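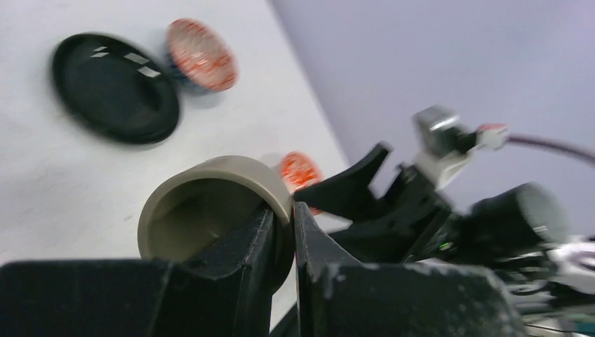 The short beige cup, with a round black lid keeping its distance on the table.

Crockery, a gallery

These are the dishes that live on and beside the white table at Andthorpe, where I have rented the upstairs half since before the good kettle died. I started the page after an argument with Bimla Bansal, who holds that a household needs six of everything, matching. I hold that a household needs whatever comes out of the cupboard when you reach in without looking. We have both been eating off the results for years and neither of us has starved.

Short captions, no prices, no advice on glazes. If you came for advice on glazes, Thaddäus Fankhauser downstairs has a shelf of books on the subject and will lend you all of them at once, whether you asked or not.

The beige cup

Short, straight-sided and thick in the rim. The colour is somewhere between porridge and a wet footpath, and it has never clashed with anything, having nothing to clash with. Inside it goes a darker grey-olive, so tea poured in there looks stronger than it is. I count this as a saving.

It cost me 79 cents at the Sillo clearance table, a sum I mention to every visitor who picks it up. Bimla says it looks like something you'd rinse a paintbrush in. She has asked for it by preference on at least two occasions and will deny both.

The black lid

Round, glossy, with a raised outer rim and a sunken middle. It has outlasted at least one move and I have stopped trying to introduce it to new pots. At present its favourite occupation is lying flat on the table, collecting fingerprints.

The table

White, and therefore a mistake. Every crumb is a public event. I wipe it down before people come over and it has grown new specks by the time they have their coats off. Thaddäus recommended a cream cleaner called Marinho, which improved the smell of the room and left the specks with a sense of occasion.

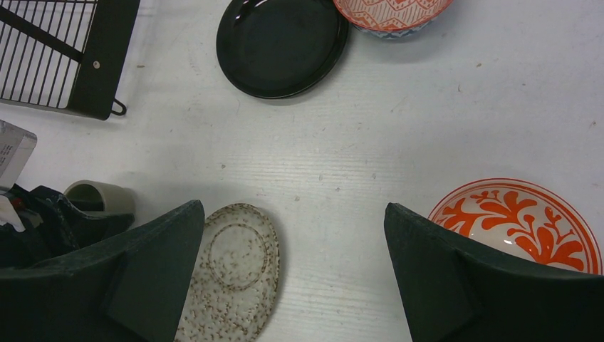
The coral pieces were my one serious purchase. The bowl with the branching orange-red pattern inside is the one guests reach for, and it is wasted on cereal, as the best part disappears under the milk until you've finished. I like it for mandarins, or for nothing at all.

Its neighbour with the zigzags keeps its decoration on the outside, which is more practical and a bit less fun. There's a band of blue down by the foot that I didn't notice until I'd owned it for a month. The two are not a set. I have told Bimla they are a set.

The black plate is the diplomat of the group. Toast looks terrific on it, icing sugar looks like a crime, and it shows up every streak left by a lazy tea towel. Mine are all lazy.

As for the wire rack, it came from Tivarness with 10 minutes of assembly promised on the leaflet and 30 delivered. It's black as well, and it has a small curved hook at one corner that I catch my sleeve on most mornings. Thaddäus has offered to file it down. I've grown used to it, and the cardigan was old anyway.

More to come once I've been through the top cupboard, where the gravy boats are.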